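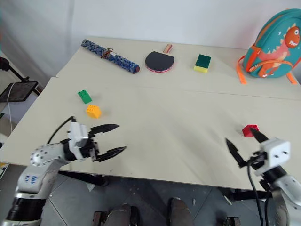
Playroom table, back row and the blocks still out front.

List home | Threads | By date | By author | Search | Log in

Ivard Parents and Helpers list
Subject: Re: Playroom table, what goes where
From: Tegwen Gwynne
To: ivard-list
Dec 17, 2025

Arvid, thanks for writing this up. Your message is quoted below and I've put my replies under each part. The picture has the table in it with the paddle, the sponge and the dinosaur backpack along the back.

Arvid Magnusson wrote:

> I set up the playroom on most mornings this month and I keep running into the same problem. Things get left on the big table and the next group doesn't know if they belong there or not. I'd like us to agree on a rule.
>
> My suggestion is that the back edge by the wall is for things waiting to be claimed or put away, and the front is for whatever the kids are playing with. At the end of a session the front gets cleared completely. The back can stay until the next morning, and then that gets cleared too.

Fine with me. I would go further and say the back gets cleared at closing on the last day before a break. We came back to a full table after the last one and it took half the morning to sort out.

The two table sections have a seam between them, and crumbs and glitter collect in it. Please run a damp cloth along it when you wipe down. Pulling the sections apart is not necessary and the back one is a nuisance to get straight against the wall again.

> Building blocks. There are always a few left on the table after the bin has gone back on the shelf. We bought a set of 200 in the fall and I doubt we still have them all. Could whoever closes check the table and the floor before the lid goes on?

Yes. Green, yellow and red ones are the usual strays. The yellow in this set is close to orange, so if you find one like that it does go in the same bin. The Rutovon set has bigger studs and doesn't fit with these, and the two should stay apart. If you can't tell, try pressing the block onto one from the bin.

I don't think we need to count them. If the bin looks low in the new year we can buy a small add-on box.

> Sponges. The green and yellow sponge is for the table and only the table. Last week I found it in the paint sink. The scouring side should not be used on the tabletop, as it leaves dull marks on the light finish.

Agreed on both. Soft yellow side for the table. I've put a pack of 8 in the cupboard over the sink, so if one has been used for paint, leave it at the sink and take a new one. Please don't put it back on the table afterward.

> Table tennis paddle. There was one with a black face and a patterned edge on the table. I thought all of ours were red. Is it ours?

I don't know. Ours came from Quezada and they were plain, as far as I remember. Oleksandra Antoniuk ran the older kids' afternoon and may have brought some from home. Oleksandra, if you see this, please let us know. Until then it can stay with the claim items and shouldn't go in the paddle box.

> There is also a blue and white patterned case, the round kind, with a little brown tie on it. I didn't open it. And a child's backpack, teal with an orange dinosaur on the front.

I haven't opened the case either and I'd rather the owner did. If it's yours or your child's, reply to me off list and tell me what is inside, and I'll put it aside for you.

As for the backpack, I asked at pickup and got no answer. Two families have children with dinosaur bags, so please check at home before assuming yours is there. This one is smiling with its eyes closed and there's a small white star on the teal part. If it's still unclaimed after the break I'll look inside for a name.

> Last thing. Can we label the shelf for lost items? The basket in the hall is full and people have stopped looking in it.

Ynyr Dafis has a label maker and offered to do it. He'll need the wording. I suggest "Lost items, kept 30 days" and leaving it at that. Ankit Uniyal is emptying the hall basket this week, and anything with a name on it will go to that child's hook.

To sum up the dates, the playroom closes for the break after the morning group, and opens again at the usual time on January 7. Please collect what's yours before then if you can.

Tegwen

Last updated: when message was received by list archive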